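August 27, 2026

I slept badly again, so I walked to Sistalside before breakfast. The path by the water was closed and I had to go around through the allotments. The plums are ready there already. In January I was sure I would leave this town by summer, and now I know which gardens have plums.

The letter from Rathjen came. The rent goes up to 872 from next month. I read it two times to be sure of the number. Indrek thinks I should write back and ask for a smaller increase. I made a draft of 4 sentences and it sounds too polite.

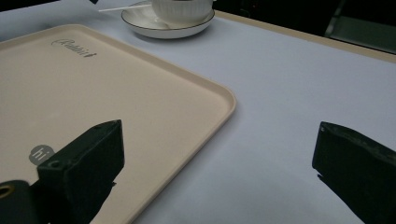
The tray with Rabbit written on it, and the little "hi" sticker.
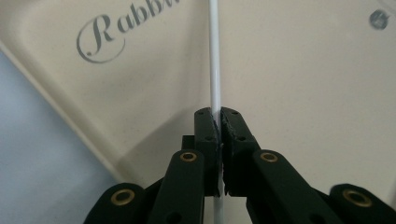 Joyce called in the evening. She has a room free in Burance from the autumn, with a window to the yard, but the bus takes too long. I said I will think — I always say this. Tomorrow I must send the letter and buy stamps.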